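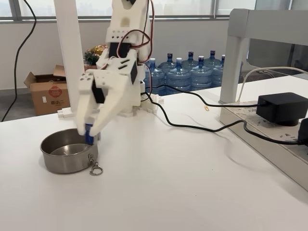

Buy the servos first and the plastic last, according to one of the regulars at Sakevside, because the printing is the part everyone enjoys and the servos are the part that decides whether the arm can lift anything. The author of this article did it the other way around and had a full set of white links sitting in a shoebox for most of May before there was a motor to bolt into any of them.

Sakevside is a shared workshop on the second floor of a former print works. Members pay by the month and get a shelf, a locker and time on the machines. The arm was built there over one summer and fall, mostly in the evenings, from a set of plans called Trestis that a small group of hobbyists keeps up online. The plans are free. They cover the links, the base and a two-fingered gripper, and they leave the wiring and the software largely up to the builder.

The parts bill came to $217. Most of that went on servos, including two that were replaced. Filament was cheap by comparison, and the power adapter came out of the workshop's junk drawer.

Printing took 11 evenings. White filament was on the shelf, so the arm is white. The base is made of pieces that lock into each other, and it was the worst of the lot to print. The first version had corners that lifted off the bed, and the tabs would not seat without a file. The second was printed slower, with a wide brim, and went together by hand. The holes and slots in the links save plastic and give the screws and wires somewhere to go. They also collect stringing, and cleaning them out with a hobby knife took longer than expected.

The wires are the ugliest part of the build. They run up the outside of the arm in loops. The loops have to be long enough for each joint to reach the end of its travel, and the first set was too short. At full stretch the wrist servo unplugged itself and the gripper went limp. The second set is longer and catches on things now and then, but it stays connected. Sleeving would tidy it up. So far that job has not reached the top of the list.

Power caused the one serious delay. Under load the arm would twitch and then reset, and two weeks went into hunting for a software fault that did not exist. The supply was too small. A larger adapter fixed it in five minutes. Anyone following the Trestis plans should add up the stall current of all the servos before plugging in anything, and then leave some room on top.

The control board is a Brekent, chosen on price. Its manual is short and has one error in the pin table, which the Trestis forum has corrected. The software holds a list of positions and moves between them at a set speed. There is no vision and no force sensing. The arm goes where it is told, whether or not the object is there.

The current exercise is bowl work. The gripper takes hold of something small and carries it over the rim of a steel bowl. The bowl makes a good target because a miss is obvious and a hit makes a noise. It is also shallow, so the arm does not need to climb far, and height is where the shoulder servo struggles. The best run to date is 20 drops without a miss. The worst ended with the bowl on the floor.

Closing the fingers is harder to set than moving the arm. Close too far and the servo strains and heats up. Stop too early and the object slips. The present value was found by trial, and it has to be found again for every object. A strip of rubber on the inside of each finger is the next thing to try – after that, perhaps, a sensor.

Comments

Ng
I built from the same plans and had the reset problem too. A big capacitor across the supply helped, but I ended up buying a bigger adapter anyway.

filamentdust
Which revision of the base was this? Mine never did lock together and I glued it.

oldlathe
Try bicycle inner tube for the finger pads. Cuts with scissors and costs nothing.

Related
Drying filament in a kitchen oven
Crimping servo leads without the expensive tool
A plotter from two dead scanners
Shared workshops: what the monthly fee covers

Contact the editors | Copyright, all rights reserved | Back to top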